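Workshop Tips for the Club Robot Table

Passed down from last year's students to this year's, with the swearing removed.

Clear the table before you set it. Every session starts with a crumb, a pen cap or a sticky patch from the group before, and the arm will find it. Wipe with a damp cloth, then a dry one. Glass cleaner leaves a shine that sends the vision script into a sulk.

Shop in the toy aisle. Play food is cheap, bright and survives being dropped 700 times, which real strawberries don't. Cendeck, our practice program, sorts by color first, so pick things that don't match the bowls. Two teams ignored this in May and spent an evening teaching a green pear to vanish.

Start with a bowl under the gripper. Short carry, low drop, small disappointment. When you can manage that, move the bowl a hand's width away and enjoy failing all over again. Leave the other bowls and a cup or two on the table while you practice. Judges at the Drikska meet love clutter, and a tidy practice table makes for a nasty surprise.
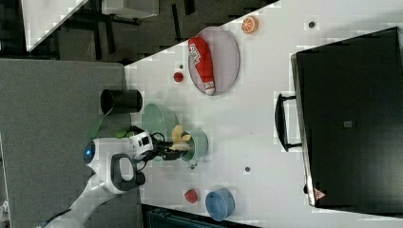 Thảo Dương wrote in to say that lowering the drop height did more for her team than any amount of code. They went from 54 percent to passing the qualifier, and all they changed was one number. She would also like whoever has the Murthy grip pads to bring them back.

Grip pads, then. Wash them in dish soap, rinse, air dry. Hand lotion is the enemy, so whoever handles the toys goes without until the run is over. Celine, our spreadsheet, has a column for pad changes. It has 5 entries for the whole year, and I don't believe any of them.

Tape down the position of anything you aren't moving. Masking tape, small corners, peeled off the same night. Leave it until the next meeting and you'll be at it with a butter knife and vegetable oil.

Rinse the bowls when you're done and stack them dry. Wet bowls stick together, and the arm can't pull them apart. Neither can the freshmen.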